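Off-white tablecloth with smudges: wash it or leave it?

Posted in Table & Linen

I set up a side table for snacks with a small bowl and an off-white cloth, and I love how it looks! But the cloth is already wrinkled and has faint marks on it, and I've got people coming at 4. Do I strip the table and start over?

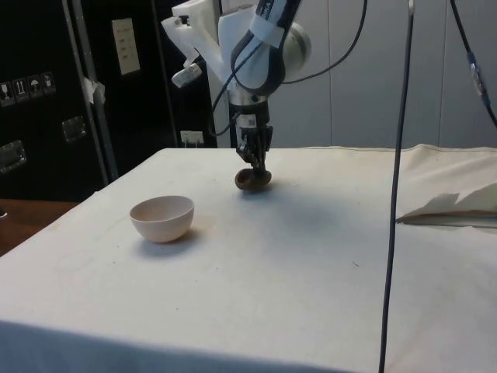

Nazmiye Canpolat
Wash it, you'll be so glad you did! Faint marks on light cloth love to set if you iron over them, so soak first. I do mine in cool water with a spoonful of plain dish soap for 40 minutes, then a normal wash. Hang it damp and half the wrinkles drop out by themselves (my favorite part!). If you see a yellowish spot, dab that one before the soak. Small white bowls look wonderful on a fresh cloth, even with just a little something dark brown in the bottom.

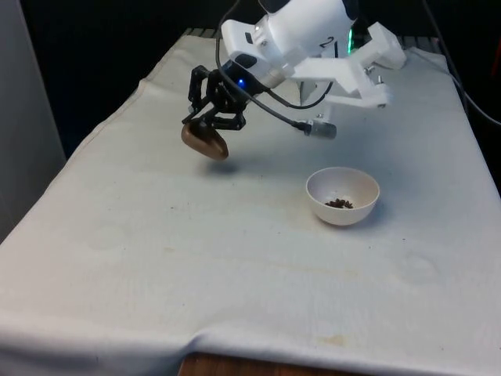
Killa
just put a runner over it

Duman
Second the soak! If you're short on time, smooth the far edge first, where wrinkles really show, and clear any crumpled paper off the table. Then slide the bowl over the worst smudge. A pale pinkish one is so pretty on off-white!
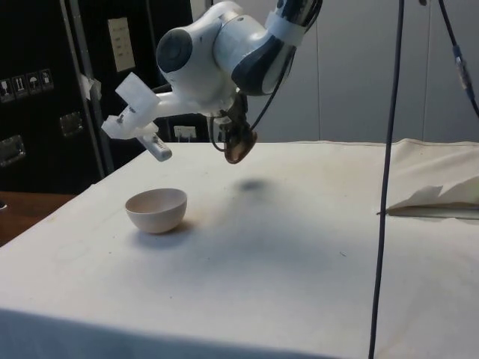

More in Table & Linen
Getting candle wax out of cotton
What size cloth for a narrow table?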